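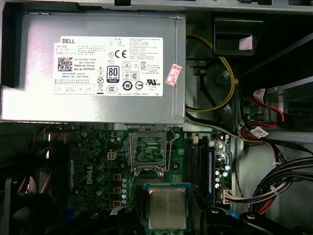 Who gets to decide that a piece of new music is finished? In the 123 scores I read for this study, it was mostly the players.

I didn't expect that. Washington Tavares wrote Brinen for two pianos, and he told me he left 80 bars open on purpose – then the pianists filled them in pencil
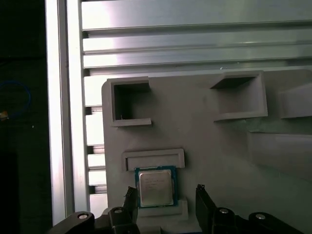

and kept their versions for every later concert. Elaine Rezende did much the same with Urkero, only she asked for the penciled parts back and printed them. I love that, though it makes my job of dating the score a real headache!

Figure 2. Processor seated in its socket on a green motherboard.

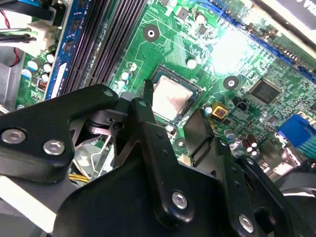 4.2 What the players said

I talked with both pianists in May, and they disagreed on nearly everything except the tempo.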